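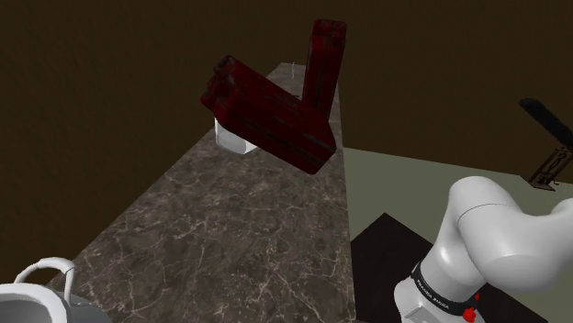

Simulated kitchen, this afternoon. Marble worktop, white kettle, Franka arm, and a dark red cabinet that has opted out of gravity.

1/ I've spent most of May comparing two controllers for the same arm in the same pretend kitchen. A few of you asked how it was going. See the cabinet.

2/ The contestants. Primow is the old one: plain joint control, a planner bolted on top, manners of a bus timetable. Skumow is the new one: feels its way, gives a bit when it touches something, and has a settings page I have to scroll for longer than I'd like.

3/ Both run inside Zirkudard, our simulator. I say "our" in the sense that I'm the one who gets the messages when it falls over.

4/ The job is to move a small white container from one end of the worktop to the other. A toddler could do it. A toddler would also lick it, so the arm's still ahead on points.

5/ Rules, such as they are: 100 tries each. Same start pose, same container, same gripper. The container gets nudged to a slightly different spot every time so that neither controller can just learn the dance. A try counts if the container ends up upright, on the worktop, at the right end.

6/ I had to add "upright" after the first evening. I had to add "on the worktop" ten minutes later.

7/ Primow: 87 out of 100. Went in expecting less, if I'm fair. It's stiff and it's slow and it swings the elbow out like someone carrying a tray through a pub, but it goes where you tell it.

8/ What it can't do is be surprised. If the container is a whisker off from where the camera thinks it is, Primow closes the fingers on the edge, and the thing squirts away like soap. Nearly every failure was that one. Same failure, over and over, very tidy logs.

9/ Skumow, straight out of the box: 28.

10/ I'll let that sit there a moment, as I had to.

11/ To be clear, 28 was me. The default stiffness is meant for a bigger arm and I hadn't changed it, having skimmed the notes in the way you skim the instructions for a flat-pack shelf. The arm was leaning on everything. It leaned on the worktop. It leaned on the container. It would've leaned on the kettle given the chance.

12/ Turned the stiffness down. Got 32. Went and made a real cup of tea with a real kettle, which stayed where I put it.

13/ The next thing was the camera. Primow takes one look before it moves and then commits. Skumow keeps looking all the way in, and my wrist camera view was arriving late, so it was steering by old news. You know when you're on a video call and you both say "no, you go"? That, with a gripper.

14/ Fixed the delay and it turned into a different animal. It comes down, touches the side of the container, shuffles over a bit and closes. Lovely to watch. I watched rather more of it than the job needed.

15/ No proper count for the fixed version yet, so please don't ask me who's winning. I got partway through the second full run and then noticed the cabinet.

16/ Several people have now asked about the cabinet, so. The kitchen is put together from parts, and each part has a "fixed to" line saying what it hangs off. I tidied up those lines last week. I was very pleased with how tidy they were.

17/ I think the cabinet is fixed to something that no longer exists. It's tilted, it's over the worktop, and the container is right underneath one end of it. I couldn't have placed it worse with a crane.

18/ Someone in the replies says it looks like an L-shaped sofa being delivered through a window. Thank you. Can't unsee it.

19/ Now the interesting bit (to me, and I suspect to four of you). I ran a handful of tries with the cabinet left up there, before fixing it, to see what each controller would make of it.

20/ Primow's planner knows about anything with a solid shape. It thought for a long time, decided there was no safe way in, and sent back an error. Didn't move at all. Very much the colleague who reads the risk form and goes home.

21/ Skumow went in anyway. Reached under, bumped the cabinet, felt the bump, backed off, tried a bit lower, bumped it again. It did this until the time limit. No damage, no container either. Full marks for spirit.

22/ I don't know which of those I'd want in a real kitchen. With my plates, Primow. With somebody else's plates, I'd be curious.

23/ Question from a reply: "why not test on the real arm?" Because the real arm is shared, the booking sheet is a bloodbath, and on the real arm I'd have had to explain the 28 to people standing next to me.

24/ Another: "does it matter which gripper?" Yes, loads. I'm on plain parallel fingers for this whole comparison. I've got a Chornovol soft gripper model waiting, which is three floppy fingers and a great deal of optimism. Tried it once with Primow, and it picked the container up first go, then wouldn't let it go. Shook it. Still there. I've put that away for another thread.

25/ The trouble with soft fingers in simulation is that they're only as soft as your patience. Make them properly squashy and everything runs at the speed of a Sunday roast. Speed it up and they turn to planks, and then you've got a parallel gripper with extra steps.

26/ Things I'd tell myself at the start of the month, in no order:
Read the stiffness notes.
Check the camera delay before blaming the controller.
Save a copy of the kitchen before tidying it.
Read the stiffness notes.

27/ Also, write down what counts as a success before the first run. I've got an early batch marked "fine" and "sort of fine", and I've no idea what past me meant by either. Those have gone in the bin and none of them are in the numbers above.

28/ Small grumble about Zirkudard while I'm here. If a part is fixed to nothing, it says nothing. No warning, not even a little yellow triangle. It'll happily give me a pop-up about a texture being a slightly odd size, but furniture in mid-air is apparently my own business.

29/ I've written a check that goes through every part at start-up and shouts if its "fixed to" line points nowhere. Took less time than this thread. First run, it shouted about the cabinet, as hoped, and then about two other parts I hadn't noticed. I'm looking into those with my eyes half shut.

30/ For those wanting settings: I'll post the Skumow file once the fixed run is done. I don't want anyone copying the version that leans on things. If you've already copied the version that leans on things, sorry, turn the stiffness down, then turn it down again.

31/ Someone's asked if I'll keep the floating cabinet as a permanent test. I wasn't going to, but the two controllers behaved so differently around it that I've saved it as its own kitchen. It's called "cabinet_no". The names round here are not going to win anything.

32/ Plan from here: put the cabinet back on something, rerun both from scratch with the check switched on, same 100 tries each, then swap in the Chornovol fingers if I've any goodwill left. The run starts tonight and I'll post the numbers when it's finished, whichever way they go.

33/ Late edit, 11pm: cabinet's fixed. The kettle has now got its own error message. Going to bed.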